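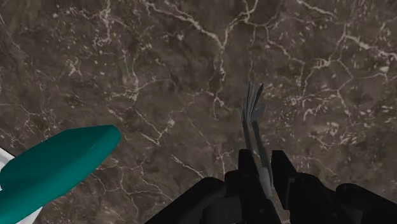
**Figure 1.** Dark brown stone with fine, branching white and cream veins.

### 3.2 Stain tests on worktop stone

Offcuts came from two yards, Wodier and Farah. 14 pieces in all, same thickness, same polish. Half sealed, half left bare. Coffee, red wine, lemon juice, cooking oil; one drop each, left overnight, wiped with a damp cloth.

Veined stone gave the most trouble (for the general look see Fig. 1). On bare pieces the oil marks sat mostly along the veins, hardly any on the plain ground between. Lemon dulled the polish on all of them, sealed or not. Wine marks were hard to judge on dark stone so we scored these twice, under a lamp and by the window. Scores didnt always agree, see Table 2.

The Farah pieces were cut in November and may of had less time to dry out before sealing. Not checked. Repeat run planned with the Wotilia sealer.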